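Home | Course Units | Timetable | Lab Booking | Contact

Unit 5: Setting up and looking after the tabletop cell

Notes for the practical part, written by Iulian Dumitrescu

These notes are for the students who will work in the Brenden lab. Please read them before your first turn at the cell. I repeat some of it in the lecture, but in the lab there is not much time for explanations, and each group has only its own slot.

5.1 What we mean by the cell

In this course "the cell" is the whole workplace: the arm, the gripper, the white table with its holes, the objects, the cables, and the computer which runs the Matlala software. A fault in any one of them will be seen as a bad movement of the arm. Last year one group looked for two hours for an error in their program, and the error was a table which had been pushed a little to the side. So we begin always with the table.

5.2 Before power

Do these steps in the order given.

1. Push gently against the table corner. It must not move. If it moves, tighten the two clamps under it and write it in the log book.
2. Clean the surface with a dry cloth. No spray on the table, please.
3. Look at the arm along its whole length. You look for open screws, for a cap which is not closed, and for marks on the shell.
4. Follow every cable by hand from the gripper back to the base. The cable must lie free and must have enough length for the wrist to turn to both ends.
5. Open and close the gripper fingers by hand, only with power off. They should go smoothly and meet in the middle.

The cable is the point where most repairs come from. It is bent at the same place many thousand times, and the copper breaks inside while the outside still looks good. If the gripper loses its signal only in certain positions of the wrist, think first of the cable and only later of the gripper.

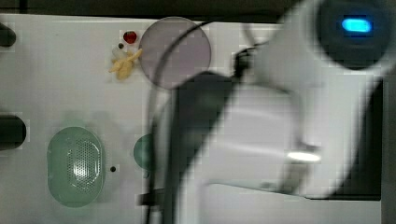
When the arm is powered, the first movement is always the slow one. Set the speed to 15 per cent in the Matlala window and run the path called "sweep" over the table from one side to the other. One person watches the arm and keeps a hand at the stop button. The other person watches the cable. After the sweep you change places and run it again. If both of you are satisfied, you may go to the normal speed.

Do not put your hand over the table while the path is running, also not to correct an object which stands wrongly. Stop the arm, correct the object, start again.

5.3 The reference position

The arm knows its joints, but it does not know where the table is. We tell it this with the reference position. The method is the same as in the exercise sheet:

- Drive the gripper tip to the marked hole, slowly, with the finest step.
- Read the position from the window and write it in the log book.
- Compare with the value of the group before you. A difference of 1 mm we accept. With more than this, call me or Washington Queiroz, and do not save the new value by yourselves.

Many students save the new value because the message on the screen offers it to them. Then the next group works with a wrong table, and after three groups we do not know any more which value was the right one.

5.4 Testing the grip

For the grip test we use ordinary objects, light and heavy, soft and hard. A metal block tells you little about a gripper, because a block is easy to hold. A bottle is a better test: it is smooth, it can turn between the fingers, and its weight is not in the middle.

The test is simple. Take the object, lift it, carry it over the container, wait there for 6 seconds, then open. While waiting, look from the side and compare the angle of the object with the angle at the start. If it has changed, the object has slipped. Possible causes are worn finger pads, dust on the pads, or a closing force which is too low. Check them in the order dust, pads, force. To raise the force is very comfortable, and for this reason it must be the last step.

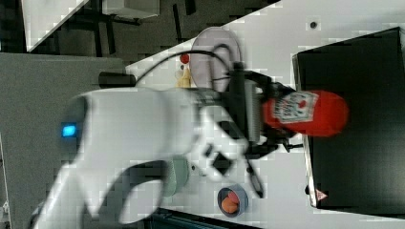 Fig. 5.1 Grip test with a ketchup bottle, held over the black box.

Repeat the test with each object of your list and note the result in the table at the end of your sheet. Finger pads are changed after 17 lab sessions, or earlier if you can feel an edge with the fingernail. New pads are in the drawer with the label Skurklow. Both pads are changed together, never one alone.

5.5 Working near a larger object

In the second half of the practical we put the toaster oven on the table. With it the free space becomes smaller, and the arm must come close to a hard body. Before you run anything, three things have to be changed in the cell file: the block for the oven must be switched on, the speed limit near the block must be set, and the rest position must be moved so that the arm does not cross the block on its way home.

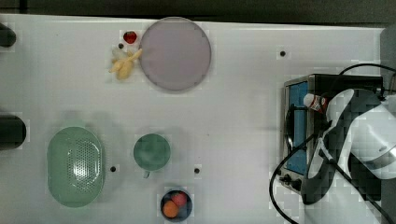 Measure the oven block with the ruler each time. The door handle belongs to the block, and so does anything that lies on top. If you forget the handle, the software believes there is free space where there is none, and the gripper will find it for you. We had this in February and the left finger had to be replaced.

Look also again at the cables. With a tall object on the table a cable can catch on a knob or a corner, which could never happen on the flat table. Run the sweep path once more at slow speed, with the same two watchers as before.

5.6 Closing the cell

Drive the arm to the rest position, open the gripper, switch off the power and wait until the light on the arm is out. Put the objects back in their box. Fill in the log book: names, reference value, result of the grip test, anything unusual. Write also small things, for example a new noise in a joint.

For next time: read the chapter on joint brakes in the Stesisus manual, and bring your filled sheet from 5.4. Groups without a sheet will do the grip test again before they may start with Unit 6.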